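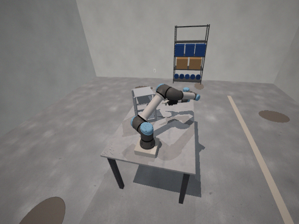
Figure 4. Six-axis arm on a table, simulated view.

4.3 Walking distance and the claimed catchment of the Masport stops

The case for extending the tram line into the Masport district rests on a single number more than on any other. According to the business plan, 71 percent of the homes and jobs planned for the former freight yard will lie within 400 meters of a stop. The figure appears in the summary, in the chapter on demand and again in the chapter on parking, where it is used to justify fewer spaces per apartment. In the first two places it is called a forecast and in the third a finding. We think it is neither. It is the result of drawing circles on a map, and the map leaves out most of what makes a walk long.

The circles were drawn around the center of each platform in Vovent, the software package the planning office uses for its land use work. Vovent can trace walking routes along streets and paths, and the manual recommends doing so wherever there are barriers. The business plan used the straight-line setting. No reason is given in the text or in the appendices. It may be that the street plan was still unsettled when the work was done, in which case straight lines were the only choice open. The plan should then have said so, and the share should have been given as an upper limit.

Barriers are hardly a side issue in Masport. The main freight tracks stay in use along the southern edge of the site, and the Bisemow side of town can be reached only by the road bridge and by one underpass. A resident of the southern blocks may live a short distance from the platform as the crow flies and still have to walk east to the underpass, go through it and come back west along the fence. We measured this route on the published street plan, from the door of the southernmost block to the near end of the platform, and got 480 meters. The plan counts the whole block as inside the catchment.

One block proves little, and we do not claim that the share would collapse if every route were traced. Many blocks north of the tracks have direct paths to a stop, and for those the two methods should give much the same answer. Our complaint is that the error runs in one direction only. A walking route can never be shorter than the straight line, so every correction will lower the share. A plan that reports the highest possible value, and then builds its fare income on it, has taken a position on a question it says it has measured.

The limit itself deserves a harder look. Planners have used 400 meters for so long that it is seldom defended, and the Masport plan does not defend it. It treats a person living just inside the line as a likely rider and a person living just outside it as no rider at all. Few people behave this way. The pull of a stop fades with distance, and it fades faster when the walk crosses a wide road or runs beside a blank wall. It also depends on where the tram goes and how long one waits for it. A smooth curve would have been better than a cutoff, even a curve borrowed from an older local survey.

The Diekmann parcel raises a different problem. It covers the western end of the site and is counted in the catchment at full build-out, with offices on every lot. As of March 2019 the parcel had no approved building plan, and the rezoning request filed by its owners asked for warehouse space on the part nearest the planned terminus. Warehouses bring few tram riders per acre. If the request goes through, the last stop will serve a much thinner area than the plan assumes, and the cost of reaching it will stay the same. The plan includes a low-growth case, which might have caught this. In that case, though, building is delayed across the whole district by an equal amount, and the mix of uses does not change. The risk that seems most real to us is therefore missing from the only test that was run.

Supporters of the extension have answered, in public meetings and in written comments, that a rail line shapes what is built around it and that offices will come once the tracks are down. This may happen. It has happened on some lines and failed to happen on others, and the plan offers no way to tell which kind of line this one is. It cites 2 earlier projects, both of them in city centers where office rents were already rising before work began. We would be slow to read either as evidence for a freight yard at the edge of town.

We asked the planning office for the Vovent input files so that the routes could be traced for all blocks. We received the stop locations and the block outlines in September, without the floor areas by use. Shares of land can be worked out from these files, but shares of homes and jobs cannot, and so we report no corrected value to set beside the official one. Readers should treat the published share as untested. The demand figures discussed in Section 4.4 take it as their starting point and carry the same doubt forward, along with several of their own.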